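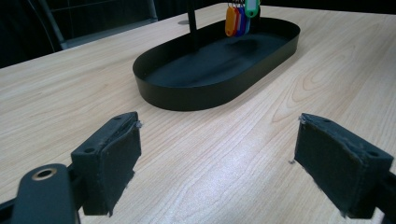

Key tags hanging beside the post of a black oval tray.

Stallen water treatment works, visit report

The Stallen works opened to visitors in January for the first time since the filter hall was rebuilt. Entry was by timed group, starting at 10 a.m. at the gatehouse on the Lumham road. Hard hats and overshoes were issued at the door. The route covered the intake, the clarifiers, the filter hall and the control room, in that order.

Raw water comes from the Luik reservoir through a 48-inch main laid along the old rail bed. It arrives by gravity, so there are no pumps on the intake side. Two rotating screens take out leaves and weed. The screenings are washed, pressed and sent for composting. The screen house is noisy, and the talk there was hard to follow from the back of the group.

Coagulant is added at a static mixer just downstream of the screens. Dose is set from turbidity and color readings at the intake, with a jar test each morning as a check. The jar test bench was set up for visitors and was the best part of the tour. Beakers at different doses were stirred fast, then slowly, then left to stand. The difference between an underdosed beaker and a correct one was plain within a few minutes.

The clarifiers are upflow units with inclined plates. Only one was running on the day. The other had been drained for plate cleaning, which allowed a look at the sludge hoppers from the walkway.

The filter hall holds rapid gravity filters with sand under anthracite. A backwash was run for each group: air scour first, then water at a rising rate until the overflow ran clear. Used wash water goes to a settling tank and back to the head of the works. According to the guide, roughly 300 cubic meters are recovered this way on a normal day. Filter run times were not given, and I would have liked to see headloss curves.

The control room still has its mimic panel from 2000 mounted above the newer screens. It is no longer wired. Alarms now go through a package called Weletent, which also covers the booster station at Lumham.

Parking is limited and the overflow lot is unpaved. The walkways are open grating, so flat shoes are needed. The full route takes 2 hours and includes four flights of stairs, with no elevator to the filter hall.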